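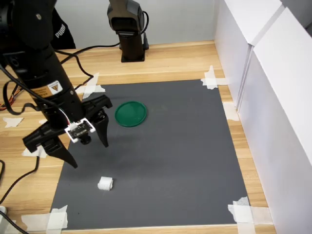
Getting tape gunk off a wooden tabletop and re-oiling the patch

Updated 18 Jul 2023

Quick one. Wrote most of this on a lunch break so excuse the gaps. Covers oiled and waxed tops mainly, a bit on varnish further down. If your top is painted, stop reading, half of this will wreck it.

What you need

Plastic scraper or an old store card
Hair dryer
Cooking oil, any, the cheap stuff
Dish soap
Mineral spirits (small bottle, you use a capful)
White cotton rags. Old T-shirts fine. NOT printed ones, the ink comes off
Sandpaper, 300 and 400 grit
Table oil. I use Votton Hard Oil, the satin. Skornholm makes one that's fine too, smells more, dries slower
Something to weigh things down with

That's it. You don't need the special adhesive remover spray. I bought the Jasta one and it works but it leaves its own greasy ring and then you're cleaning that.

Step 1. Work out what finish you've got

Do this first, people skip it. Drop of water on a spot nobody looks at, near the back edge is good. Leave it five minutes. Sits there in a bead and wipes off clean = varnish, lacquer, or a healthy oil finish. Soaks in and goes dark = oil that's worn out, or bare wood.

Then a rag with a tiny bit of mineral spirits on the same spot. Rag comes up yellowish or waxy, it's wax. Rag comes up clean, probably oil or varnish. Scratch test with a fingernail: wax gives a little curl, varnish doesn't give you anything.

Still not sure? Treat it like oil and go gentle. Worst case you waste an evening.

Step 2. Lift the tape

Slow. Slower than you want. Pull it back on itself, flat along the surface, not straight up. Straight up is how you get a strip of finish coming with it. Go with the grain where you can.

If it's been down a long time it'll tear into little strips. Hair dryer, low, keep it moving, hand's width away. Warm the tape not the table. When it goes soft start from a corner with the card. Don't use a knife. I know. Don't.

Clear packing tape is the worst for leaving glue. Masking tape is fine for a week and then turns into a sort of biscuit. Painters tape is ok if you read the roll, it says how many days and they mean it. Cloth tape, good luck.

One warning on heat. Wax finish plus hair dryer = shiny patch where the wax melted and moved. Buffs out mostly. On wax I'd skip the heat and go straight to oil.

Step 3. Get the glue off

Cooking oil first. Put some on a rag, lay the rag on the sticky bit, leave it nearly 30 minutes. Put a saucer on top so it stays in contact. Go do something else.

Come back, rub with your thumb through the rag. Most of it rolls up into gray worms. Card for the rest. Wipe. Repeat if it's still tacky, I usually need two rounds, corners three.

Now the oil has to come off too. Drop of dish soap in warm water, rag wrung out till it's barely damp, wipe, then a dry rag right behind it. Don't leave water sitting on it while you anwser the phone.

Still a ghost of stickiness? Mineral spirits. Capful on a rag, couple of light wipes, windows open. No smoking obviously. It evaporates fast and looks alarming while it's wet, wait before you judge it.

What I don't use:

Nail polish remover. Acetone eats lacquer in seconds.
Rubbing alcohol on shellac, same story, old furniture is often shellac.
Magic eraser type sponges. It's fine sandpaper basically. Leaves a dull spot.
Peanut butter. Yes it works. Then your desk smells of peanut butter and the dog licks it.

Step 4. Look at the damage

Get your head down low and look across the top toward a window. You'll see one of these.

Nothing. Great, done, go to the bit about mats.

A lighter rectangle or a lighter strip. Wood changes color with daylight, the covered part didn't. Not damage. Take everything off the table and leave it uncovered a few weeks, it catches up. Oiled oak and pine catch up quickest in my experience. Walnut goes the other way and gets lighter in the light so your covered bit will be darker. Same fix.

Dull patch with hard edges. Finish came off with the tape. Steps 5 and 6.

Raised fuzzy grain. Got wet at some point. Step 5, light hand.

Step 5. Sand, a bit

300 first. Wrap it around a cork block or a bit of scrap, always along the grain, never in circles. Four or five passes. You only want the edge of the patch to stop being an edge, so feather out past it a couple inches. Press about as hard as you'd press to wipe a crumb.

Then 400, same again, a little wider.

Veneer warning!! If your top has a thin layer of real wood over board, look at the edge, you'll see the join. That layer is thin. Skip the 300 completely and do three passes with 400 and leave it at that. Sanding through veneer is not fixable by me or by this page.

Vacuum the dust, then a rag with the tiniest bit of mineral spirits to pick up the rest. Let it dry. Color you see while it's wet is close to the color you'll get with oil on, handy preview.

Step 6. Oil

Stir the can, don't shake it. Stir from the bottom, the satin has stuff in it that settles, I forgot once and got a glossy desk with a lump of mud in the tin.

Thin coat. Thinner than that. On a rag, rubbed in along the grain, patch first and then drag what's left on the rag out into the good finish. Wait ten minutes. Wipe off everything that's still sitting on top. Everything. If it's sticky tomorrow that's why.

Overnight dry. Then a second coat same way. Usually two is enough for a patch. If the whole top is thirsty do the whole top, patch first, then all of it for coat two, otherwise you'll see the patch forever at a certain time of the afternoon.

How much oil? The small Votton tin did my 576 square inch side table twice over with plenty left. A full size desk you'd want the medium.

IMPORTANT. Oily rags catch fire by themselves. Really do. Don't ball them up in the trash. Lay them flat outside on concrete till they're stiff, or put them in a bucket of water with a lid. Then bin.

Step 7. Leave it alone

Dry to touch next day. Not cured though. Give it a week before anything heavy or rubber goes on it, two if it's cold in there. I did mine in March in an unheated room and it took forever. Light stuff like a lamp is ok after a couple days, felt pads under.

If it's varnish

Steps 2 and 3 the same, skip the acetone extra hard. Dull patch on varnish: try furniture polish first, sometimes it's only scuffed. If it's gone through to wood you can do a wipe-on varnish on the patch, thin, three coats, 400 between coats. It never quite matches. Räsänen sell a repair pen which is ok for a line, hopeless for anything bigger than your thumb.

If you need to hold a mat or paper down next time

Options, best first.

Weights. Boring, works, no glue.

Non-slip shelf liner cut a bit smaller than the mat. Check it's the cotton backed kind. The foamy PVC type can react with finish and leaves a waffle pattern, ask me how I know.

Clamps at the table edge if the mat reaches.

Low tack tape, tabs only, short ones at the corners. Fold one end under so there's something to grab. Change them every week or so. Stick each tab on your jeans first to knock some of the stick off it.

Double sided tape under the mat. No. Please.

Also lift the mat now and then and wipe under. Grit gets in there and every time the mat shifts it's sanding your table for you.

Questions I keep getting

Can I use olive oil as the finish? No. Goes rancid, stays sticky. Fine for getting glue off becuase you wash it off after.

Glue went black. Dust stuck in it. Same method, more rounds.

White haze after cleaning? Moisture under the finish. Leave it a day. If it's still there, dry cloth over it and a warm (not hot) iron, few seconds, lift, look, repeat. No steam!

Does it work on laminate? Step 3 does, and easier. Steps 5 and 6 no, don't sand laminate, there's nothing under there you want to see.

Butcher block you cut food on? Use food safe mineral oil for step 6, not hard oil, and redo it every month or whenever it looks dry.

Will add a bit on leather desk tops when I get to it.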